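Reading time: 3 minutes

What I've spent, what I wish I'd spent it on

A few of you asked after my last post how we're paying for all this, so tonight it's the money side. Put the kettle on, it's a long one.

When Alistair and I started on the tidying project we had one arm, a borrowed desk and a budget I'd written on the back of a parking ticket. I'd put nearly everything under "robot" and a cheerful little line at the bottom called "bits". Well! Bits has eaten me alive. Cables, a spare set of finger pads, a second power supply after the first one started humming, hooks, tape, more tape. By November the bits line stood at £200 and I hadn't bought a single thing for the robot to pick up.

Bontu Assefa, who has done this sort of thing properly and for wages, told me to keep a separate line for objects and another for somewhere to put them. I nodded and ignored her for a month (sorry, Bontu).

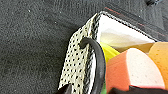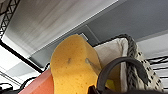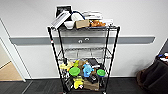
Objects are the cheapest part of the whole budget and the part I planned worst. My first shopping list was all boxes, because boxes are easy to measure and easy to draw, and then I found I had a lovely arm that was only ever being asked about boxes. So the second list went the other way: soft things, squashy things, things with no proper edges. Sponges are brilliant value for this. The salmon-pink one in the caddy bag is just the sort of thing I mean – it's got a rounded side and a flat cut one, so it's two problems for the price of one. Plush toys come next on the list, then anything round with a lid.

Storage is where I'd gone wrong, though. I'd priced up a fancy set of drawers from Strazds, soft-close and everything, and Natnael asked me how I thought the arm was going to open them. Fair point. Open wire shelving is far less money and you can see through it, and for now I want all the reaching done from the front with no doors in the way. The drawers have gone on the "one day" list, along with a proper workbench and a chair that doesn't tip.

Right, the big one. Do we buy the second arm this year? The quote from Gondeo came to £2,000 before delivery, and the delivery wait is 7 weeks whichever way you pay. Alistair wants to go for it. I'd sooner put part of it into spares for the arm we've got, as finger pads wear out faster than I'd allowed for and I'm fed up with stopping everything to wait for the post. We've had two rows about it so far, both perfectly polite.

What we've agreed for the moment:

Spares first, two of everything that wears.
Objects line goes up to £41 a month, and I have to spend it on things that don't match.
No more tape without checking the tape drawer.
Second arm gets talked about again once Hamdia has been through the sums, as she's the only one of us who remembers to add VAT.

I'm also looking at second-hand kit. Bereket sent me a listing for a stand and a pair of clamps, both a bit scruffy – if you've bought used clamps and regretted it, please do tell me in the comments before I press the button. I'd love to hear how other people split their budgets too, especially if you're working out of a normal-sized room and sharing it with furniture.

Contact | © Plindlow Notes | Back to top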